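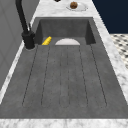
The ferry to Hillholm left at 8 and she missed it by the length of the pier. The man in the ticket booth had already pulled down his blind. She knocked anyway.

"Next one's in the morning," he said through the glass.

"My mother's on that island."

"So is mine," he said. "She'll keep."

She sat on her suitcase and counted her money. Ninety-six dollars, most of it meant for the roofer. There was a motel up the road in Sadonby, but she had stayed there once with her husband and did not want to see the carpet again.

Her phone rang. It was her mother.

"I can see the boat," her mother said. "Are you on the top deck? I'm waving a towel."

She looked out at the water. The ferry was small now, with its lights on, and past it was the dark line of the island. She could have told the truth. It was a simple enough thing, a missed boat.

"I'm inside," she said. "It's cold up top."

"Well, come out for a minute."

"All right."

She stood up and waved. There were 2 miles of water between them and no light on the pier except the one over the booth.

"There you are," her mother said. "I see you. You've cut your hair."

She had – in August, the week of the hearing. She had told no one on the island.

The man had raised his blind and was watching her. She kept her arm up until her mother said that was enough, she was going in to put the soup on.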